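Freedom of assembly in Vellwood

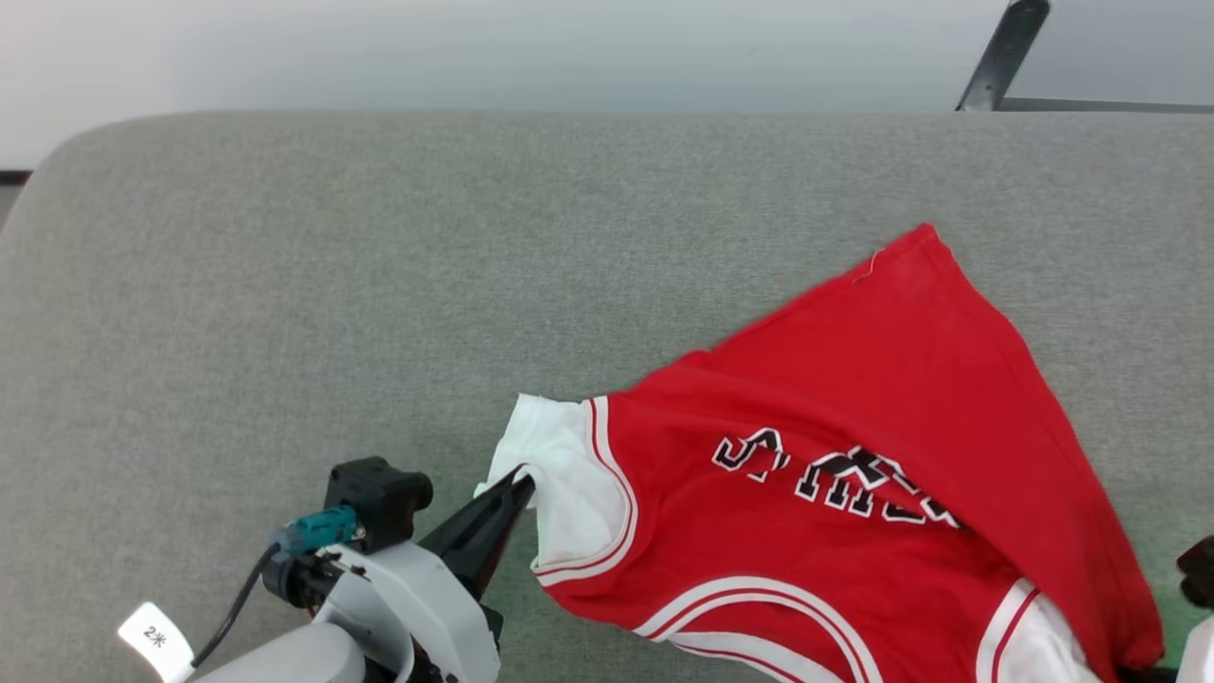 A red basketball jersey on a gray upholstered surface.

Freedom of assembly in Vellwood is the legal right of residents and visitors to gather peacefully in public or private for a common purpose. It is protected by Article 9 of the Vellwood Charter of Rights and covers marches, vigils, pickets, religious processions and meetings held indoors. The right applies to citizens and noncitizens alike.

Background

Before the Charter was adopted, public gatherings were governed by the Streets Ordinance, under which any meeting in a public place required the written consent of the district governor. Consent could be refused without a stated ground, and no appeal was available. Labor organizations in the port district of Vimia were refused repeatedly during the dock disputes, and several meetings held without consent were broken up by the police. The official inquiry that followed recommended that the consent system be replaced by a system of notice.

Legal framework

Article 9 has 2 clauses. The first guarantees the right to assemble peacefully and without arms. The second allows restrictions only where they are set out in law and are necessary for public safety, public health or the protection of the rights of others. A restriction must go no further than its purpose requires.

The Public Assemblies Act gives effect to the article. Organizers of a march on a public road must notify the local authority 2 days in advance, giving the route, the starting time and a contact address. Stationary gatherings in parks and squares do not require notice. An assembly called in immediate response to an event is exempt from the notice period, although organizers are expected to inform the police as soon as they can.

Failure to give notice does not in itself make an assembly unlawful. It may result in a civil penalty for the organizer but not for those who attend.

Case law

The leading decision is Royer v. District of Vimia, in which the Constitutional Court considered a ban on all marches in the town center during the trading season. The court held that inconvenience to traffic and commerce was not a sufficient ground for a general ban and that each march had to be assessed separately. It also found that the authorities have a duty to protect peaceful participants from interference by opponents.

In the later Foreo case, 41 people detained at a vigil challenged the use of police cordons. The court ruled that a cordon may be used only to prevent imminent violence and must be lifted once that danger has passed.

Criticism

Civil liberties groups have objected to the requirement to disclose a route, arguing that it discourages smaller organizations. Local authorities have asked for a longer notice period, citing the cost of closing roads. A bill to extend the period was introduced in the Assembly but lapsed before its final reading.

See also

Freedom of association in Vellwood
Vellwood Charter of Rights
Constitutional Court of Vellwood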